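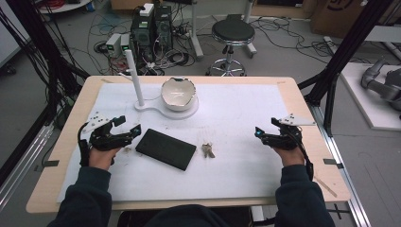 I've got a new rule for my table: my keys and anything flat and black get one spot, and it's never inside my white bowl. I love that bowl, wavy rim and all, and it was turning into a junk drawer - receipts, gum, three dead pens!

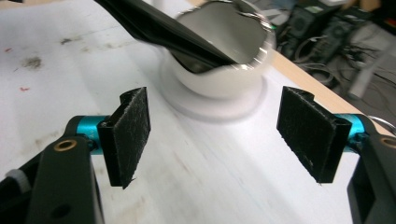 What I'm doing about the marks

Scuffs and smudges show up on a white top like crazy, so Sunday is wipe-down day now. Warm water, a drop of dish soap, and a soft rag.

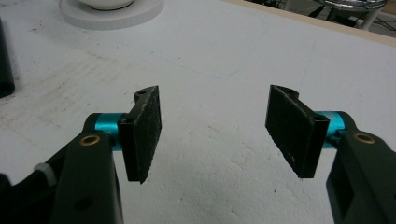

Azucena Olvera swears by baking soda for the stubborn ones, and I'm trying that next. Send me your tricks, please! 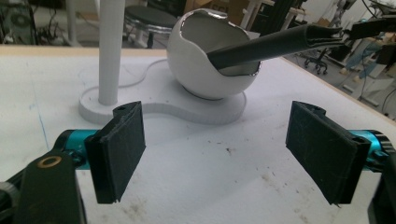
The white bowl on its stand, with a long black piece resting in it.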